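Household Sorting, handout 4: baskets and small items

The Clurnent guide says colour coding saves time. Treat that as a claim. Its trial ran to 58 households, all keen.
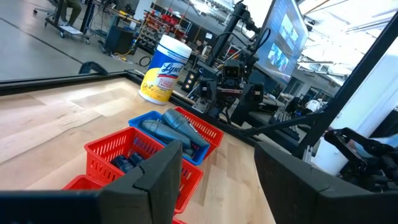 Does basket colour matter?
Only if everyone remembers what red means.

Empty everything before you choose categories, whatever Bendance advises.
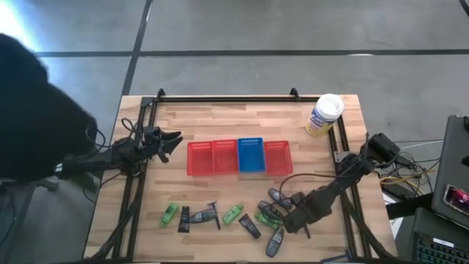
Red and blue baskets, empty, in a row.

Long or round items are the real test. I doubt 30 minutes is enough.

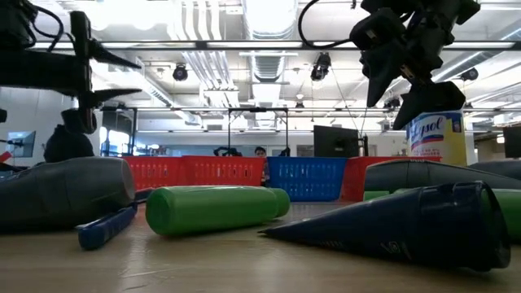
Hisura objected that large things never needed a basket anyway.

Read to page 30 for Wednesday.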